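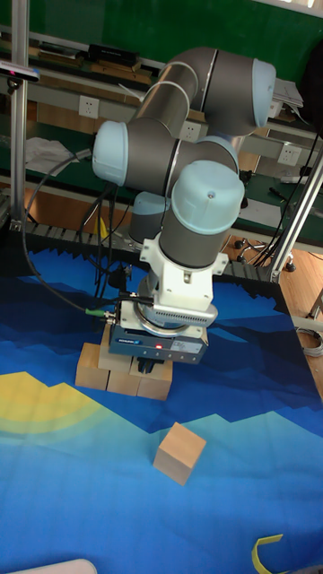
Small blocks are my favourite thing to put in front of anybody, any age, and this gallery is where I collect the setups, the mats and the odds and ends that have grown up around them. I started the page with a couple of notes and it keeps getting longer, which suits me fine! The blue mountain mat is the one I'd grab first if I could only keep one. Plain light wood looks so good against those layered dark and lighter ridges, and the glowing yellow-green shape down in the lower left corner (sun up or sun down, you choose) gives even a little cluster of blocks somewhere to be. I love the loose cube sitting a bit crooked on its own off to the right of the others, too. My eye goes straight to it every time.

Page updated 18 August 2024.

Mountain village
Wood on blue, and a block raised up at the back to give the cluster some height. You don't need a tower for a layout to feel built. One block lifted behind the others does the trick, and from low down, with your chin practically on the table, it turns into a lookout or a chapel or a water tank depending on who you ask.

The mats
I order printed mats from Ninda, who do a lovely matte surface with none of that shine that makes everything slide about. The landscapes are the ones I keep going back to. Streets and racetracks are fun but they tell you where things go – a mountain range leaves you alone. Aicha Slaoui runs hers with the mountains upside down so they become a harbour, and now I can't unsee it.

Rolling and storing
Roll them printed side out. I did it the other way for ages and the corners curled up like old sandwiches. If yours have already gone, lay them face down overnight with a couple of heavy books on the edges and they'll come good. Mine live in a length of drainpipe under the bench, labelled on the end with masking tape.

The Sebastian set
My oldest blocks and still the best in the hand. They come in a cotton bag with a drawstring, 52 to the bag, mostly cubes with a few half-height pieces and longer planks thrown in. The edges are only just softened, so they stack square and don't rock. I've bought prettier sets since and always end up tipping the Sebastian bag out first.

Enwood offcuts
Enwood is the timber yard out past the roundabout, and the offcuts bin by the side door is a treasure chest if you get in before lunch. Pale stuff is what I'm after, as straight in the grain as I can find. Ask at the counter before you start digging! They're very generous about it but the bin next door is firewood somebody has already paid for.

Sanding
I finish by hand with 200 grit and stop there. Any finer and the faces get so slick that a stack starts to wander. Do the end grain first while your arms are fresh, then one light pass on each edge. An old pillowcase is perfect for getting the dust off, and it gives the blocks a faint sheen besides.

Oil or no oil
No oil on the small ones, in my house. Bare wood grips bare wood beautifully, and the marks they pick up are half the charm. The planks I do treat, with a thin wipe of Pluvex wood oil, because they get used as bridges and trays and once as a cheese board. Two days on a rack before they go back in the bag, and keep the window open.

Building low
Nhi Trình got me into this one. She sets a rule of 2 levels, no higher, and the layouts that come out of it are wonderful – courtyards, stepping stones, a sheep yard with a gate that sort of worked. People who always race upward suddenly start thinking about the gaps. Try it in April when the rain has set in and everybody has been indoors too long.

The leftover block
There's always a piece left over that didn't find a home, and I've stopped putting it away. Leave it on the mat. Somebody will walk past and slide it into place, or give it a name, or build the next thing off it. Half my favourite arrangements began with a stray cube.

Light
Side light, every time, if you've got it. Early morning at my place throws long shadows off even the smallest block and the printed hills start to look properly deep. Overhead light flattens the mat but it does show the grain nicely, so I'll use it when I've got a new batch of timber to admire (and I do admire it, at length).

Table or floor
Floor for big crowds, table for small blocks. At a table you can get your eyes down level with the top course and see what's leaning, and nobody's knees take out the east wing. A mat with a bit of weight to it stays put, though I still put a strip of shelf liner under mine at the near edge where elbows drag it.

Fitting it on the mat
Eight or so blocks is plenty for a corner scene. It's tempting to tip the whole bag out and cover every bit of the print, and by all means do that now and again for the glorious racket. I just think the mats do their best work with plenty of blue left showing.

Still to come
A desert mat is on its way from Ninda, all ochre and rust, and I'm dying to see how darker timber looks on it. Enwood has put aside a bit of blackwood for me. I'd also like to add some notes on arches, once I've made one that stays up longer than it takes to fetch someone to look at it. If you've got a good method for cutting the curve with a coping saw, please send it through – mine keep coming out like bite marks.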